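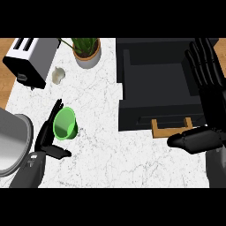 Toaster and potted plant on a marble countertop

Skukard Dry Herb Vaporizer, $179

Skukard says low heat keeps more of the flower's smell and taste. Maybe. We haven't seen a test that convinces us, and taste is hard to measure anyway. The dial goes up to 362 degrees F, lower than we'd like at this price. The Sikano costs $69 and has the same size chamber.

Battery life is listed as 700 charges. Ask Coltstead, the importer, how they got that number. We did and are still waiting.

Adults only. Charger included, grinder sold separately.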